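Filed under: Blogging News / Home & Lifestyle

Sesance moves hosted blogs to new post editor, old drafts to be converted

Jun 1, 2018

Sesance, the hosting service used mostly by home and lifestyle bloggers, has begun moving its accounts to a new post editor. The change applies to all hosted blogs on the Rino and Nistar themes. Blogs on the Gallardo theme will stay on the old editor until a compatible version of that theme is released. No release date has been given.

The new editor stores each post as a series of blocks. Text, pictures and recipe cards are saved separately and put together when the page loads. The old editor saved a post as one file, and a single unclosed tag could shift the sidebar or hide the comment form. Sesance recorded 773 support tickets of that kind between the start of March and the launch.

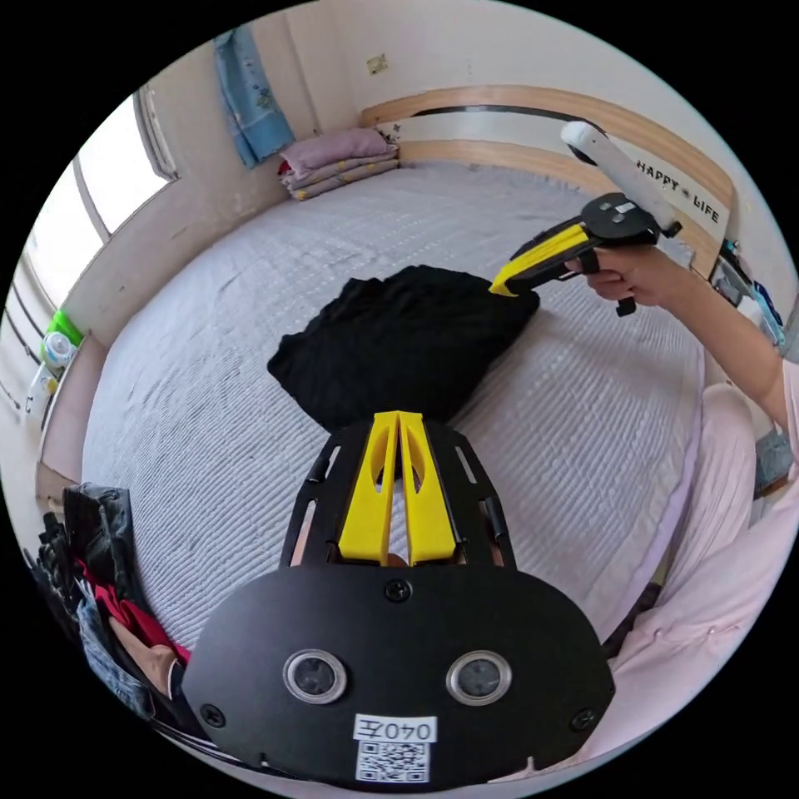 What happens to drafts

Published posts are converted first, followed by scheduled posts and then drafts. An account is read-only while its posts are being converted. For a blog of average size this takes two hours. Blogs with large picture libraries may need longer, and the company puts the upper limit at some 72 hours.

Drafts that have not been opened in three years are not converted. They are placed in a download folder as plain text, without pictures. Owners who want to keep such a draft in the editor should open it and save it once before their account is moved. The date of the move is shown on the account page under Maintenance.

Scheduled posts keep their date and time. If the scheduled time falls within the read-only period, the post is published when the conversion ends, and the email to subscribers goes out at that point as well.

Pictures and captions

Captions typed into the caption field carry over unchanged. Captions typed as ordinary text under a picture become a separate text block and may appear with extra space above them on phones. Joining the two blocks by hand corrects the spacing. Picture addresses stay the same, so links from other sites will continue to work.

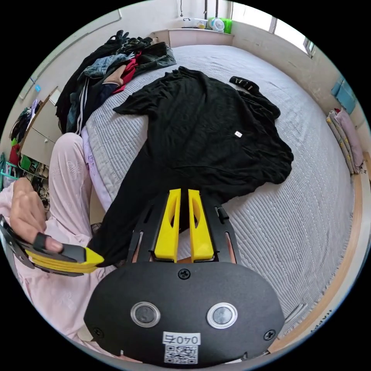
Black T-shirt, held by the lower edge.

Custom fonts set through the Rino theme panel are kept. Fonts added by pasting code into the header are removed during conversion and must be added again.

3 comments

plumandpantry
Mine was moved last night. Posts are fine but every recipe card lost its print button. Had to switch it back on in settings.

Dotty at No. 9
Does opening an old draft on the phone app count as saving it?

mossgreenhouse
@Dotty no, I tried that. You have to hit Save on the desktop version and the date next to the draft should change. Still waiting on Gallardo over here.

Contact | Terms | Back to top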